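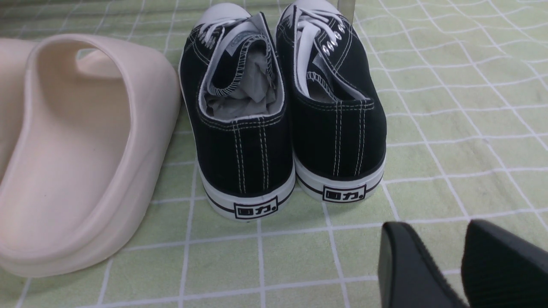
Home | Grippers | Wrist Cameras | Training Kits | Service | Contact

Equipment > Handling Kits > Soft Goods and Footwear

Skillstead Footwear Handling Kit

The Skillstead Footwear Handling Kit is supplied to laboratories, technical colleges and returns centers that need a robot arm to pick up, turn and pair shoes. It consists of a two-finger gripper, a small camera that mounts at the wrist, a printed grid mat and a license for the Vinau recording software. The kit is delivered assembled and requires one power connection and one data connection to the arm.

Shoes are among the more demanding items in general handling work. A canvas low-top such as a 回力 sneaker offers a soft collar, a firm rubber band and loose laces, all within a short distance of one another. A one-piece slide sandal has a thick rim and a wide strap with an opening beneath it. The kit is intended for stations where both kinds of footwear are handled in the same session and the operator does not wish to change tooling.

Gripper

The gripper has two black fingers, one with a smooth rounded tip. The ribbed grip pad is a replacement part and may be changed with the hex key supplied. Each kit includes 2 spare pads. Closing force is set in the Vinau software at one of 5 levels. The lowest level is recommended for collars and tongues, and the second for foam straps. Levels four and five should not be used on footwear without paper stuffing, as the upper may crease.

Wrist Camera

The camera faces along the fingers and records throughout each attempt. Its low position gives a close view of heels, collars and soles. Customers should note that tall boots may block the view of objects behind them; an additional overhead camera can be ordered for this purpose.

Grid Mat

The mat is pale green with thin white lines. It should be laid on a level surface and allowed to rest overnight before first use. Slight waviness in the printed lines does not affect operation, as the lines are provided for placing objects by eye and are not used for calibration. A separate calibration card is included.

Preparation of Footwear

Laces should be tied before a session begins. Tissue stuffing may be left in place. Loose packaging should be kept clear of the path of the arm.

Ordering and Support

Catalog number: 437
Replacement pad, single: 497
Warranty: 2 years, parts and labor
Software: Vinau license included for the warranty period

Orders are accepted from institutions and registered businesses. Arms already fitted with a Kovach wrist plate require no adapter. For all other arms, the Rey adapter ring must be ordered separately. Requests for on-site installation should be submitted with the purchase order.

Page updated Monday, April 12, 2021

Related Items

Rey Adapter Ring
Kovach Wrist Plate
Skillstead Overhead Camera Arm
Skillstead Folded Garment Kit
Grid Mat, Replacement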